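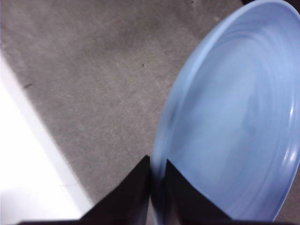 Ineo plate in light blue, seen from the side of the rim.

Ineo Plastic Plate, Light Blue
From the Laitinen tableware range
Item 117

The Ineo is a round plastic plate for everyday meals, at home or in places where many people eat at the same time. It has a raised rim and a shallow well, so a sauce or a little soup juice stays where it should stay. We have sold it in our shop for several years and it is still the plate that customers order again most often.

Color and surface
The color is a pale blue. It is not the same pale blue everywhere: the plastic has slightly lighter and darker tones, and inside the well they make soft rings, a little like marble. Under a lamp the surface has a shine, and the rim can look almost white where the light comes on it. Please take this in consideration if you want to match the plate with a tablecloth or with other dishes. Two plates from the same box can look a little different from each other. We do not accept this as a defect.

Shape
The rim is slightly thicker than the rest of the plate. Small children and older persons find it easier to hold, and you can lift the plate from a stack with one hand. The middle of the well is the lowest part. For dry food such as sandwiches or cake, it works the same as any dinner plate.

Stacking and storage
The plates stack one inside the other. We recommend to keep a stack in a closed cabinet, away from the stove. If the plates were washed just before, let them dry fully before you stack them — otherwise they stick together and are difficult to separate.

Care
Wash by hand with warm water and a normal dish soap, or in the upper rack of the dishwasher. Do not use steel wool or scouring powder. These leave fine scratches, and after some time the shine is gone. Tomato sauce and curry can leave a yellow shade on a light color like this one. Rinse the plate soon after the meal. If the shade is already there, a paste of baking soda and water, left on for one hour, removes most of it.

The plate is not for the oven and not for the grill. We also do not recommend the microwave.

How it is sold
Single plate
Set of 2
Set of 3
Carton for cafeterias and schools, on request

The sets are packed in a paper sleeve without plastic film. For orders of 1000 plates or more, please write to us before you order, and we will tell you the delivery time. Large orders are sent from the Bastow warehouse and small orders from our shop, so the shipping cost is calculated in a different way for each. You see the final cost in the cart before you pay.

Good to know
Customers ask us often if the Ineo fits with the Pivotance bowls. The bowls stand well on the plate, but the blue of the bowls is darker — it is a different series and it was never planned as one set. If you want everything in one shade, choose the Ineo bowl.

Returns
Unused plates can be sent back in their sleeve. If a plate arrives cracked, send us a photo of the plate and of the carton, and we will replace it. You do not need to return the broken one.

The next delivery of light blue is expected in November. Until then we sell what is in stock.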